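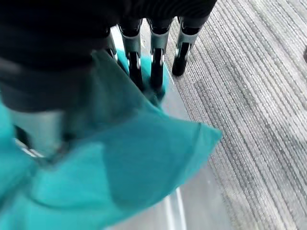

I've been clipping foreign news out of the paper since the first round of the Prastetholm talks, and if you follow a long-running treaty story like that one you know how fast the paper takes over a house. Every walkout, every joint statement, every map of the disputed channel with the arrows going a different way! I do my sorting on the carpet because there's no table in my house big enough for a whole round of negotiations, and I keep an old piece of soft fabric with me for wiping newsprint off my fingers before I touch anything pale. Any color will do, though a bright turquoise like the bit showing there is easy to find again under a heap of front pages. A dark one hides the ink better but I lose it constantly.

So, my tips, in no particular order.

Read first, cut later. I used to cut over breakfast and ended up with half a story about the Nulbridge delegation on the back of a grocery coupon. Now I read the whole section, put a pencil tick by anything I want, and leave the paper whole until evening. By then the radio has usually told me whether the morning's big breakthrough is still a breakthrough.

Write the name of the paper and the month on the clipping BEFORE you cut. In pencil, in the margin. I have a lovely long piece on the Carrasco fishing protocol, two columns with a chart, and I couldn't tell you whether it came before or after the ministers fell out. It makes a difference, believe me. The same foreign secretary says "constructive" in both halves of the year and means something else each time.

Use long scissors, not the little kitchen ones, and cut wide of the text. You can always trim. A craft knife makes a nicer edge, but put a cutting mat or thick cardboard down or you'll have a neat little rectangle sliced into whatever is under it (ask me how my good tablecloth is doing).

For ink on your hands, plain dish soap and a spoonful of sugar, rubbed in dry and then rinsed. For ink on the arms of a light-colored chair, start with a dry sponge and dab. Don't scrub, it only pushes the gray in further. For ink on a shirt cuff I work in a little liquid detergent, let it sit 20 minutes, and wash as the label says. Check it before it goes in the dryer! 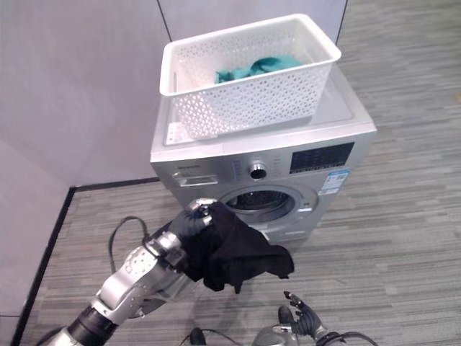
Newsprint goes yellow whatever you do, but you can slow it down a lot. Keep it out of the sun, keep it out of the attic, and don't laminate it. I photocopy the pieces I really care about onto decent paper and file the copy with the original folded behind it. My Prastetholm box has 155 clippings in it now, and I've copied the ones with the actual treaty wording, plus the cartoons -- you have to keep the cartoons.

About filing. I tried doing it by country and it was hopeless, since anything worth keeping is about at least two of them. Jodidham accuses Nulbridge, Nulbridge recalls its ambassador, and where does that go? I file by quarrel now. One folder for the channel tolls, one for the fishing, one for the prisoners' letters, and a fat one marked "statements" for all the speeches where everybody regrets everything. Inside each folder the oldest is at the back. When something fits in two folders I put it in one and drop a slip of scrap paper in the other saying where it went.

Throw things out. I go through the lot in November with a cup of tea and keep 3 from each bundle of short items, which sounds brutal, but most of them are the same wire story with a new headline. The long reported pieces all stay. So do letters to the editor, if they're cross enough.

If you share a house, agree on how long the paper stays whole. In ours it's until 4 in the afternoon, after which the scissors come out and complaints about a hole in the crossword are not heard.

And for those who get their foreign news on a screen, print to plain paper and turn off the background colors, or you'll use up a cartridge on a banner ad. I print the full text of agreements this way. The Carrasco one ran to 600 paragraphs with the annexes, so I printed the annexes on both sides and clipped them with a bulldog clip, and I've marked the fishing limits with a sticky tab. Pull sticky tabs off after a year or so, they leave gum.

Next I want to write up how I deal with maps, which won't fold flat and won't go in any box I own.

Contact | Copyright, all tips my own, please ask before reprinting | Back to top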